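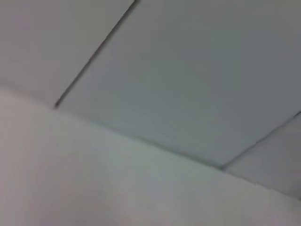

Grullero bench arm, after 13 weeks at our repair counter

2 out of 5

We refurbish hearing aid chargers and small medical pumps at the Sukovbridge shop, and in June the owners leased a Grullero to do the sorting and tray loading. I was asked to write up how it has gone. The sales sheet says it "frees skilled hands for skilled work." I have the skilled hands in question and would like to know when that starts.

First, what it does well. It moves a part from the intake tray to the test nest and back, over and over, and it does not get a sore neck. Renu Bhatia had tendon trouble for two winters from exactly that motion and she is glad to be rid of it. I give it one full star for Renu.

The trouble is everything around the move. The trays have to sit square in the holder or it stops and waits for someone. Clear plastic lids confuse it. Mixed batches confuse it more, and mixed batches are most of what we get. By my notes it stopped 15 times on one bad morning, and each stop meant somebody put down a soldering iron, walked over, cleared the message and walked back. Idalina Garcia now does this for most of her shift. Her job title is still technician. Her pay is the same too, and nobody in the office has said whether watching an arm counts toward her next grade.

The wrist camera view on the tablet is soft and short on contrast. For finding a tray it seems good enough. I would not use it to judge a scratched contact, though the brochure hints you can.

Teaching it a new part is easier than I expected. Dong-geon Kwak picked it up in an afternoon and he had never touched one before. The catch is that he is now the only person who can do it, and when he was out for a week we went back to loading by hand. Throughput that week was almost the same. I mentioned this at the meeting and it did not make the minutes.

The lease is 2897 a month with support included. Support has been polite and slow. We also looked at the Olley, which is cheaper and has a smaller reach, but I only saw it run a demo with identical blocks, so I can't compare them fairly.

If your shop handles one product in large runs, add a star. If you are buying it to get by with fewer people, ask to see it run your own parts for a full shift, and ask who clears the stops. Our lease is up for renewal after the winter and I have asked for Idalina to be in the room.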